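Gripper trials before the hardware arrives

Tolera Kumsa compares grippers for a living, and most of the comparing now happens in simulation. Since May he has run the Gelent and the Druna through the same household tasks, 600 attempts for each, before his group at Birhane decides which one to buy.

"People want one number," he says. "I can give them one, but the failures are more useful."

The wrist camera is where he looks first. With the fingers wide open in front of a dark compartment, there is very little for a controller to work with.
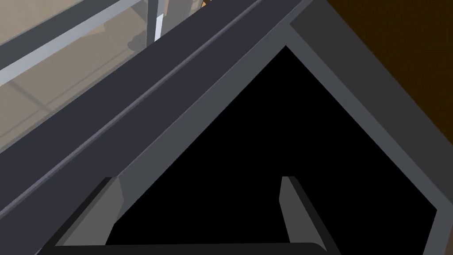 Two fingers or three

Kumsa started with 3 candidates. The third, a three-finger hand, was dropped early. It held round objects well, but it kept catching on cabinet openings, and the arm spent its time backing out.

The two that remain are both parallel designs. "The Gelent closes faster. The Druna has more travel, so you can be sloppier on the approach. On handles I like the Druna. On thin edges I'd take the Gelent."

He changes one thing at a time. The arm, the room and the controller, a package called Makia, stay fixed while the gripper is swapped.

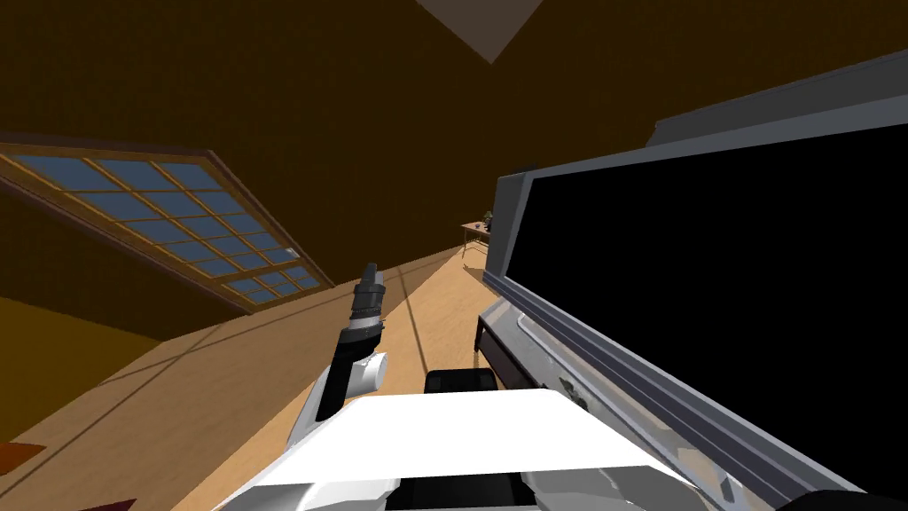
Head camera view
Simulated test room, Birhane

Asked about cameras, Kumsa says he was wrong at first. He had planned to rely on the head view and drop the wrist feed to save time. "The head camera gives you the room. You see the window, the floor, where the arm is pointing. Then you go for something low and the body is in the way."

He tried the head view at a steep tilt for 400 of the runs and kept it in the set. A controller that only works with a level picture, he says, is no use to him.
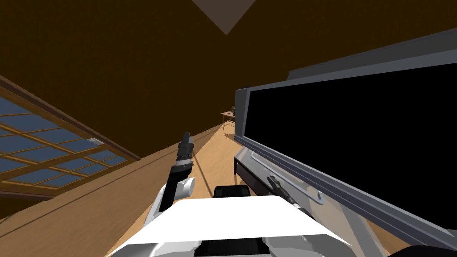
"So we log both views and compare them afterward. If the wrist says we're lined up and the head says we're not, I want to know which one the controller believed."

Makia can be set to check its position 10 times a second or slower. Kumsa has left it at 10 so far. He plans to repeat the handle tasks at a lower rate with both grippers, then send his notes to the people doing the buying.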